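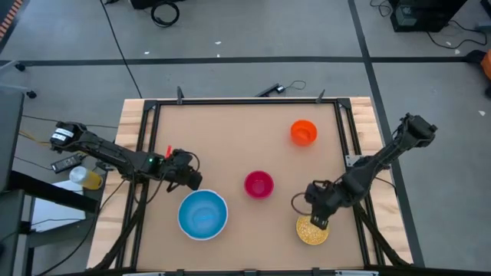 Kernels into bowls, two arms: lead by hand or drive from the leaders?

Atside Forum > Teaching and Demonstration > Two-arm setups
Print this thread | E-mail this thread

rescobedo
14 Jun 2026

I have a two-arm table with a tan work surface and the black rail frame, and I'm teaching it a pouring and sorting task. Three bowls and one shallow dish of yellow kernels. The right arm takes a pinch of kernels from the dish and drops it in the magenta bowl. Next pinch goes in the orange bowl. Then the left arm tips the magenta bowl over the big one and sets it back down.

So far I've done all of it by remote control, with a pair of small Malten leader arms at a second table. I recorded 90 demonstrations over several sessions and kept the ones where the kernels ended up in the right bowl. The policy I trained on them reaches the dish fine. Then it hesitates. It closes the gripper a little above the kernels, lifts, and carries nothing over to the bowl as if it had something.

My question is whether I should go back and do the pinch part by hand, meaning I take hold of the right arm itself and push it through the motion with the motors in float mode. I can feel the dish that way. On the leaders I can't feel anything, I just watch and guess the height.

Things I have tried:
- slowing down on the approach
- a lower table height in the config (made it hit the dish)
- trimming the idle time at the start of each demonstration

Cameras are one overhead, one on each wrist, and a fixed one at table height.

Re: Kernels into bowls, two arms

colin_rudd

Don't lead it by hand. Your hands and forearms will be in the overhead view in every demonstration and they won't be there when it runs on its own. I made this mistake with a block stacking task and ended up throwing out the lot.

If you can't judge the height, the fix is where you look while driving. Put the right wrist view on a monitor next to your leaders and use that one for the last part of the approach. The overhead view is useless for height.

Re: Kernels into bowls, two arms

bohumila_m

I disagree with Colin, at least for this task. Leading by hand gives much better contact. You can do it and still keep your hands out of the pictures: guide the arm once, save the joint path, put everything back where it was, then play the path back and record the cameras during the playback. It takes twice as long. The motion is good and there are no hands.

I did 44 that way for a spoon task and it was enough.

Re: Kernels into bowls, two arms

colin_rudd

Playback works for a spoon. Kernels don't go back where they were. After one pinch the pile has a different shape, so the second time through, the gripper is going to a place that made sense for the old pile. You would have to smooth the dish out before both passes and hope.

Re: Kernels into bowls, two arms

bohumila_m

Yes, you smooth the dish before both passes. I shake it flat. It isn't perfect, and some playbacks come up with fewer kernels than the first pass did. You delete those.

Re: Kernels into bowls, two arms

mwhitlock

I'd look at the gripper before changing the whole method. Rochelle, what opening do you start the pinch from, and is it the same every time?

When I drive with leaders I tend to come in with the fingers wide open on one run and half closed on the next, depending on how my own hand is sitting on the trigger. I never noticed until I plotted it. The policy had learned something in between, and in between was wrong for the height it was at. Now I go to one fixed opening before the arm leaves its rest pose and I don't touch the trigger until the fingertips are in the material.
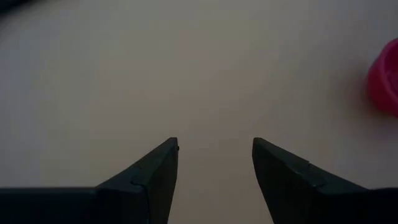
I also stop for a moment between the approach and the close. Not long, just enough that the two don't blur together. If you close while you're still moving down, the recording says that closing in the air is fine, because for the first part of the close you were in the air. I think that is what you are seeing.

Other thing: the left arm. What is it doing while the right arm works? If it's drifting because your left hand is resting on the leader, that goes into the data as well. I lock mine.

Re: Kernels into bowls, two arms

rescobedo

Went back through the recordings. Maureen is right about the opening, it's all over the place. And I do close on the way down. I had been thinking of it as one smooth motion and was pleased with how smooth it had gotten.

The left arm I hold still over the big bowl, or think I do. I will check the plot.

Colin, I had the wrist view up already, but small, in the corner of the overhead one. I've swapped them.

Re: Kernels into bowls, two arms

amber_b

Question from someone newer at this. Do you keep the ones where you miss the pinch, go back, and get it the second time? I have been deleting them, but a coworker says I should keep them.

Re: Kernels into bowls, two arms

colin_rudd

Delete. You're teaching it to miss.

Re: Kernels into bowls, two arms

mwhitlock

I keep some. If the arm never sees an empty gripper followed by a second try, it has no idea what to do with an empty gripper, and it carries nothing to the bowl. That is Rochelle's problem exactly. What I do is start the recording after the miss, with the gripper up and empty over the dish, and record only the second try. Then there's no miss in it to copy.

Re: Kernels into bowls, two arms

amber_b

OK, that makes sense. Thanks.

Re: Kernels into bowls, two arms

rescobedo

Update. I set the old recordings aside and made new ones, all by remote control. Same leaders, same bowls. Changes:

1. Fixed opening before leaving rest.
2. Pause with the fingertips in the kernels, then close.
3. Left arm locked until its turn.
4. 15 of them start from an empty gripper over the dish, the way Maureen described.
5. I move the magenta and orange bowls a little between recordings. The big one stays put.

Out of 21 tries on its own, the arm missed the first pinch on four and went back for a second pinch on three of those. Before this it never went back at all. The tipping step with the left arm still isn't good. It starts the tip too early and kernels land on the table beside the big bowl.
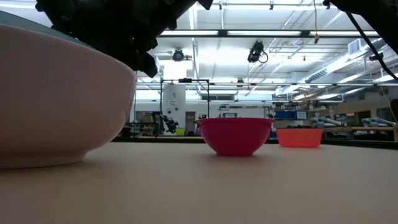
Re: Kernels into bowls, two arms

bohumila_m

Good to see. For the tipping I would still try it by hand with playback. There is no pile to disturb at that point, only what is in the small bowl, so Colin's objection doesn't apply.

Re: Kernels into bowls, two arms

colin_rudd

It applies less. I'd still drive it. Mixing the two gives you two different speeds in one data set, and playback has none of the small corrections you make when you're watching.

Re: Kernels into bowls, two arms

rescobedo

I'll do a batch each way for the left arm only and post what comes out. Might be a while, the table is booked for another job until October.

Replies: 13 | Shares: 6
Print this thread | E-mail this thread

Recent in Teaching and Demonstration
- Akon recorder drops the last second of each take
- Leader arm trigger spring too stiff, anyone swapped it?
- Float mode sags on the left shoulder
- How far do you move objects between demonstrations?
- Malten leaders: wrist joint offset after power cycle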